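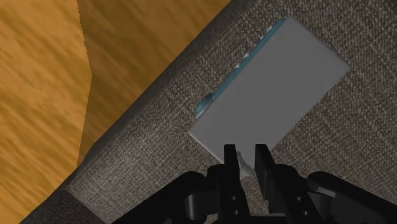
Figure 3. Simulated view with the two parallel fingers of the black gripper pointing upward, the left tip just below a pale rectangular object.

4.2 Float voltage and the warm end of the string

I'll admit I went into the Bundau site expecting boring data. We had 22 flooded cells on a two-tier rack, all from the same batch, and Mikkel Thygesen had set the float voltage himself back in August (he's fussy about it, thank goodness). For the first 70 days they tracked each other so closely that I almost stopped checking the log!

Then the cells nearest the rectifier cabinet started drawing more float current than the rest. My first guess was a bad meter lead, so we swapped leads and got the same thing again. The upper tier was simply warmer, and the cells there were using up water faster. At Pekgate, where the rack is a single tier and the air moves better, I couldn't find the same pattern in any of the 318 readings we kept.
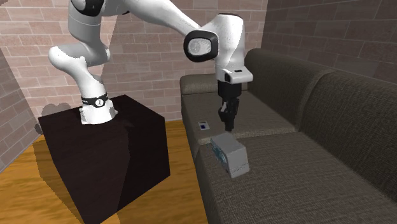
Snædís Damgaard suggested moving the temperature probe from the wall to a cell post on the upper tier and letting the charger compensate from there. We tried it, and the spread between the two tiers shrank within a couple of weeks. It did leave the lower cells a bit undercharged, so we gave them an equalizing charge before taking the next set of gravity readings. I'd want to repeat this at Istbridge before recommending it to anyone, as the room there has an outside wall and gets properly cold at night.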